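Old desktop for the club office, repair or replace?

sigrun_sv
Member
Hello all. I do the paperwork for our small swimming club and the office computer at Tinside has become very slow. It takes 5 minutes before I can open the member list. A shop offered me a new one for 300, but I have the feeling that it is too much money for letters and one spreadsheet. What would you do?

Hubmann
Regular
Keep it. Put in an SSD, clean the dust, change the paste under the cooler. For letters you don't need anything more.

ranside_pete
Member
I disagree with Hubmann. You spend a weekend on it and then the power supply dies in October. Buy a used office machine with a warranty and be done.

Hubmann
Regular
Power supplies are cheap, Pete. And a used machine is also an old machine.

ranside_pete
Member
With a warranty, though. She has members waiting for their letters.

grallitz
Regular
Which Windows is on it? If it can't take the current version, I would not put money into it. Member data should not sit on a system without updates.

sigrun_sv
Member
Thank you for the answers. Grallitz, you are right to ask, I must look at this first. Pete, I understand your point, but I would like to learn to do it myself — my nephew offered to help me. I copied the member list to 2 USB sticks already, so nothing can be lost. One more question to Hubmann: how much paste do I put on the processor? I read one small drop in the middle, and in another place I read to spread it with a card.

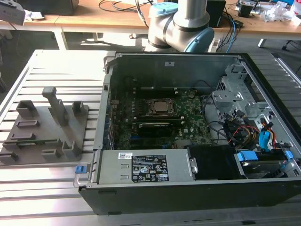

Also, must I buy the paste in a special shop, or is the one from the supermarket electronics shelf good enough?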